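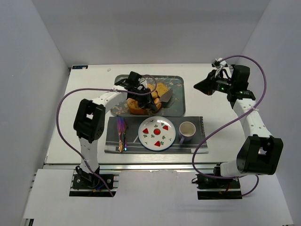

Could a student with no programming background join the Ding manipulation project in December and still be of use by the spring demo? A parent put that question to us after the last open evening, and it comes in often enough that it now heads the list. Yes. New members start on teleoperation and logging, and neither calls for code.

Ding Student Project: Frequently Asked Questions
Updated 11/07/2020
Reading time: 2 minutes

What is the project working on this term?
Table service with two arms. The current task set is breakfast: a tray of bread, a cake server, a plate, a mug and cutlery on a placemat. The goal is to move one piece of bread from tray to plate without dragging it over the rim.

Do both arms move at once?
Not in the first task. The left arm works at the tray and the right arm stays parked with its gripper closed. Two-arm tasks come later in the term.

How many people are on a team?
Six. Each team gets one bench slot a week, booked through the Pesow sign-up sheet.

How many runs are needed before training?
The last model was trained on 361 runs. The one before it used 411, with looser rules on what to keep, and performed worse. Runs with a dropped item are kept but tagged.

Who checks the cables?
The operator, before every session. Each wrist cable must be tied to the forearm and have enough slack at the elbow for full travel. Move the arm through its range by hand, power off, and watch the loop.

Can we change the tableware?
Only between data sets. Log the change on the bench sheet. A new mug counts as a change.

Is there a competition?
Yes, the Cloltgate Student Challenge. Teams get 8 minutes on the table, including setup. Points are lost for contact between the arms and for food left on the mat.

What happens if a gripper finger breaks?
Stop, power down, and write it up. Spares are in the Baltesus cabinet, second drawer. Replace fingers in pairs and rerun the zero position before recording again.

May I eat the bread?
No.

Related
- Bench booking rules
- Zero position procedure
- Cloltgate Student Challenge: scoring sheet
- How to tag a failed run

Contact: Ding project desk | © Ding Student Project | Back to top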